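27. August 2021
Von der Robotik-AG Plirnell

Artikel drucken | Per E-Mail versenden

Wir sind wieder dabei! Unsere AG fährt zum Fastomar-Schülerwettbewerb, mit 24 Teams und 400 Euro für den ersten Platz - und wir üben gerade jede freie Minute das Greifen.

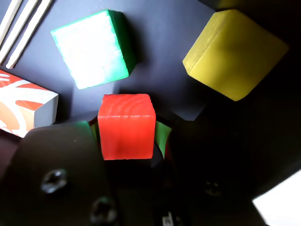

Foto: Robotik-AG Plirnell

Sechs von uns sind seit Juni im Team, die meisten ganz ohne Vorkenntnisse (ich auch!).

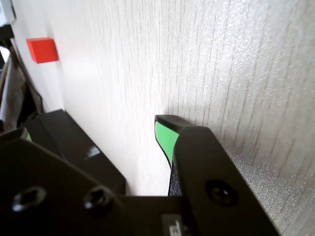
Das Anfahren ist für mich der schwierigste Teil der Aufgabe. Zwischen den offenen Fingern und einem kleinen roten Würfel wie dem da oben links liegt ganz schön viel Tisch - da muss der Winkel stimmen! Wer mitmachen will, meldet sich einfach in Raum 317.

Weitere Meldungen
- Schulfest in Brarnutden
- Corrigan-Halle öffnet wieder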